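Finding a Slow Water Leak with the Meter

Bit-na Ki, Skordale Home Notes
Last revised in August

Contents
What the method does
What you need
Step 1: Find and read the meter
Step 2: Run the overnight test
Step 3: Divide supply pipe from house
Step 4: Divide the house
Step 5: Test the fittings
Step 6: Check the waste side
Recording the results
When to stop

What the method does

A water meter measures everything that passes from the main into the property. If every outlet is shut and the meter still advances, water is leaving the pipework somewhere. By closing valves in a fixed order and reading the meter each time, the loss can be narrowed down to one length of pipe or one fitting.

The method finds losses on the supply side only. Water which has already come out of a tap and is escaping from a waste pipe does not appear as an unexplained reading. Step 6 deals with that separately.

The instructions assume a single house with its own meter and an internal stop valve. Flats on a shared riser need the building manager's agreement before any common valve is touched.

What you need

A torch.
A notebook and pencil.
A flat screwdriver for slotted isolating valves.
Dry kitchen roll.
A small jug marked in millilitres.
Food colouring, any dark shade.
A long-handled stop valve key, if the outside valve is deep.

No pipe has to be cut or disconnected at any stage.

Step 1: Find and read the meter

Most meters are in a small chamber in the pavement or the front path. Lift the lid with the screwdriver and remove the foam frost plug, if fitted. Chambers fill with rainwater and silt. Bail out enough to see the dial.

Where two or three meters share a chamber, confirm which one is yours. Compare the serial number with the one on the bill. If they cannot be matched, open the cold tap in the kitchen and see which dial turns.

The display normally has black figures and red figures. Black figures are whole cubic metres. The first red figure is hundreds of litres, the second is tens, and the third is single litres. Some meters have a fourth or a small dial for tenths. Write down all of them. The red figures are left off when reading for a bill, but a slow leak will show nowhere else.

Many mechanical meters also have a star wheel or small triangle that turns at very low flow. With all outlets shut, watch it for two full minutes. Steady creeping in one direction is flow. A wheel that rocks forwards and back by the same amount is responding to pressure changes in the main and can be ignored.

Electronic meters often go to sleep and need light on the display to wake them. Some show a tap symbol when continuous flow has been detected. Treat the symbol as a prompt to test. It does not give a rate that can be used in the later steps.

Step 2: Run the overnight test

The overnight test gives the size of the loss.

1. Set no washing machine or dishwasher to run on a timer.
2. Turn off any water softener at its bypass. Softeners regenerate at night and will spoil the reading.
3. Let the cold water tank and all cisterns fill completely. Allow half an hour after the last use.
4. Read the meter and note the time.
5. Use no water for eight hours. This includes flushing.
6. Read the meter again before anyone draws water.

Worked figures from the house used for these notes:

Evening reading: 219.406 cubic metres
Morning reading: 219.438 cubic metres
Difference: 0.032 cubic metres, or 32 litres
Rate: 4 litres an hour

A loss of this size makes no sound at the meter and will usually leave no damp patch if the pipe is under soil. It is still large enough to measure in 20 minutes, and that is the interval used for all the tests below. At 4 litres an hour the meter should advance by slightly more than one litre in that time.

If the overnight loss is under one litre, lengthen the later tests to two hours each. The short interval will not separate a real change from reading error.

Step 3: Divide supply pipe from house

Close the internal stop valve. It is commonly under the kitchen sink, but also look beneath the stairs, in the downstairs cloakroom and inside the front door. Turn it clockwise until it is firm. Do not force it. Old valves with a stiff spindle can shear or start to weep at the gland.

Open the kitchen cold tap. It should run for a few seconds and stop. If it continues to dribble, the stop valve is not closing fully and the result of this step cannot be relied on. Close the tap again.

Take a reading, wait 20 minutes, and take another.

Meter advances at the same rate as before: the leak is between the meter and the stop valve. Go to "When to stop".

Meter is still: the leak is inside the house. Continue.

Meter advances more slowly: either there are two leaks or the valve is letting by. Repeat the test after working the valve open and shut a few times.

When reopening, turn the valve fully open and then back a quarter turn. This helps to keep it from seizing.

Step 4: Divide the house

Make a rough plan of the pipework before touching anything. Draw the stop valve at the bottom, and each branch in the order it leaves the rising main. A typical order is kitchen cold, outside tap, boiler or hot water feed, downstairs toilet, bathroom, and last the storage tank in the loft.

Close one branch at a time and run the 20-minute test. Leave it closed while testing the next. The branch whose closure stops the meter is the one with the fault. Working cumulatively also shows up a second leak, as the rate falls in two stages.

Slotted isolating valves need a quarter turn. When the slot lies along the pipe the valve is open, and when it lies across the pipe it is closed. Dry around each valve with kitchen roll before turning it and check again afterwards. Small ones that have not been moved for years may drip from the screw for a minute or so and then settle.

A combination boiler with a filling loop deserves particular attention. If the loop has been left slightly open, mains water passes into the heating circuit and leaves by the pressure relief pipe outside. Look for a wet mark on the wall beneath that pipe, and check whether the boiler pressure rises overnight with the heating off. Close both ends of the loop if so. Do not remove the boiler casing.

Step 5: Test the fittings

With the branch known, the fault is usually at a fitting.

Toilets. Add colouring to the cistern and leave it for 20 minutes without flushing. Colour in the pan means the flush valve is passing. Then check the water level inside the cistern. If it stands at the lip of the overflow, the inlet valve is not shutting off. Modern cisterns overflow internally into the pan, and a thin film of water down the back of the bowl is easily missed. Drying the back of the bowl and laying a strip of kitchen roll against it will show the smallest flow.

Storage tank. Look at the outlet of the overflow pipe at the eaves, then at the float valve. The arm should lift freely and the water should stop at least a finger's width beneath the overflow.

Taps. Stand the jug under each closed spout for one hour and measure what has collected. A tap giving 200 ml in an hour is losing 4.8 litres a day. That is worth a new washer or cartridge, but it would account for only a small part of the 4 litres an hour in the worked figures. Keep looking.

Outside tap. Check both the spout and the point where the pipe leaves the wall indoors. A frost-split pipe may leak only when the inside valve is open.

Appliance hoses. Run a dry finger round each threaded joint. Wrap kitchen roll round the lowest point of the hose and inspect it after an hour.

Step 6: Check the waste side

If there is damp in a cupboard but the meter is still, the water is coming from a waste pipe, a trap or a perished seal. Kitchen sinks are the usual source. Empty the cupboard beneath, dry every joint and line the base with kitchen roll before starting.

Double sinks have more joints than single ones, and each bowl must be tested in turn. Fill one bowl to a depth of a hand, wait, and look at the paper. A leak at this stage is at the waste fitting in the bowl itself. Then release the water and look again. A leak only during emptying is in the trap or the pipe beyond it. Repeat with the other bowl. Finally pour a little water round the base of the tap and along the rim, to test the seal with the worktop.

Double-bowl sink in a white worktop:
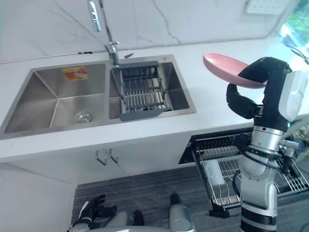
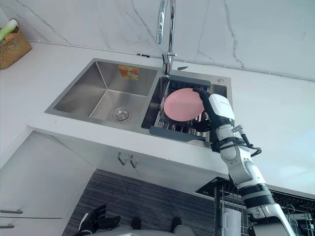
Recording the results

Keep one line for each test. The following columns are enough.

Time at start
Valves closed
First reading
Second reading
Litres passed
Remarks

Write the valves down in full each time. "Same as before" is of no use a week later. Note anything unusual under remarks, such as a neighbour's building work or a drop in pressure.

After a repair, repeat the overnight test in full. A still meter over 20 minutes shows that the main fault has gone, but a smaller one may remain. Repeat it once more after a month if a joint was remade with compound or tape.

When to stop

Call the water company if the leak lies between the meter and the internal stop valve. The pipe is normally the owner's responsibility from the boundary inwards, but some companies offer a repair or an allowance on the bill. Have the readings from Steps 2 and 3 to hand.

Call a plumber if the internal stop valve will not close, if a branch runs beneath a solid floor, or if the loss is traced to the boiler. Work inside the boiler casing is for a registered gas engineer.

Close the stop valve at once and leave it closed if water is found near electrical fittings. Switch off the affected circuit at the consumer unit, provided it can be reached without standing in water.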